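Gasstead catalogue, section 11: bottles, bench tops and linings

## Clorance trigger bottle, pink

Translucent plastic bottle for water and mild cleaning solutions. The threaded neck takes the Clorance trigger head, and a pale dip tube runs down from the neck. The level can be read through the wall. The base is moulded with a petal-like recess at the centre.
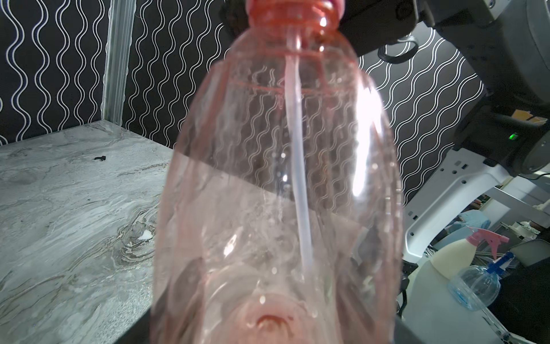 Nominal capacity is 1000 ml. A half-size version is not made. Trigger heads are sold singly and fit earlier Clorance bottles with the same thread. Do not fill with solvents, undiluted bleach or anything above hand-hot. Rinse between products and store with the nozzle closed.

- Order unit: single bottle with trigger head
- Carton: 11 bottles
- Spare dip tube: cut to length with scissors

## Gellis wall lining, black with white wave

Printed sheet lining for bench surrounds. The wave can be hung with the lines upright or turned through a right angle. Where two directions meet at a corner, fix the back sheet first and trim the side sheets to it. Sheets are 300 mm wide and join edge to edge. Wipe with a damp cloth only.

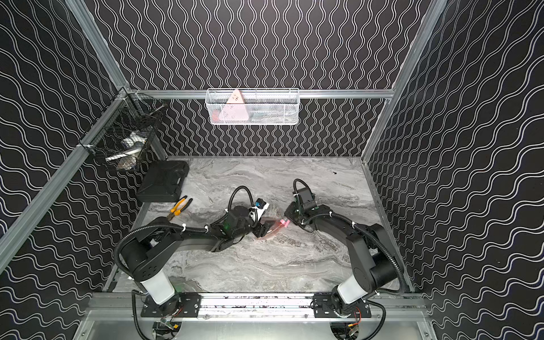
**Ông**

The grey marble-patterned top is listed separately and is not included with the lining. It suits light bench work. Spills should be lifted within the hour, particularly coloured ones. Abrasive pads dull the print.

Wire-mesh baskets come in white and black and hang from a rail. Load them evenly, to a limit of 200 g per hook. Liquids should be kept at bench level.

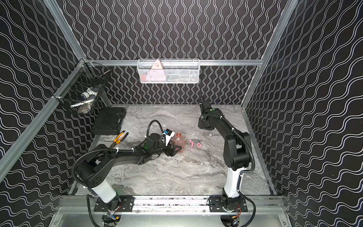 *White and black mesh baskets above the marble-patterned top; tool case and pliers at left.*

## Using the trigger

Turn the nozzle a quarter turn from closed for a fine spray, and a further quarter turn for a jet. Prime with several full pulls after refilling. If the spray stops with liquid still in the bottle, check that the tube is pushed fully home in the head. Tilting the bottle helps the tube reach the last of the contents.
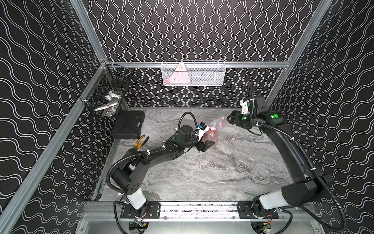
*Pink translucent bottle with pink trigger nozzle.*

Replacement heads and Gellis sheets are ordered on the same form. Cut sheets cannot be returned.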